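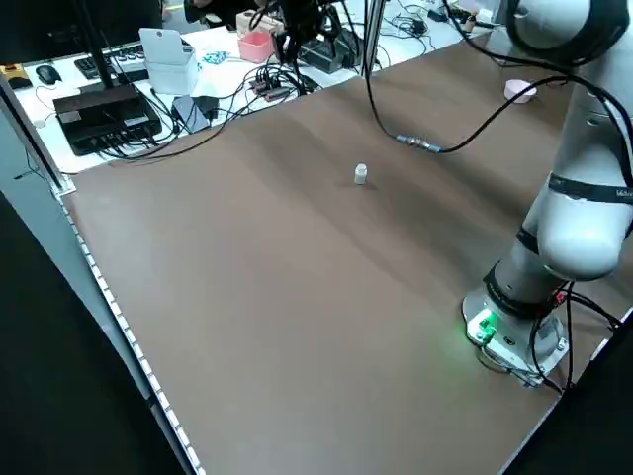 Landlord wants copy of my passport by e-mail, is it normal?

Oskari Niskanen
6/2/23
Hello. I will rent a room from the agency Dillen and I have paid the deposit of 800. Now they ask me for a colour copy of my passport by e-mail. In my country we only show it at the desk. May I refuse, or will I lose the room? I have 14 days before I must sign.

Geum-ok Geum
I had the same worry in May, with another agency. I asked if I could bring the passport to their office, and they agreed at once. They made the copy there and gave me back the passport after a few minutes. If you must send it, write across the copy the name of the agency and the date, but do not cover your photo or your name. Please ask also how long they keep it. My agency answered this only after my second letter.

Georgiou
just send it, everybody does

Oskari Niskanen
Thank you, Geum-ok. I have written to them and asked for an appointment. I will keep their answer together with the receipt for the deposit.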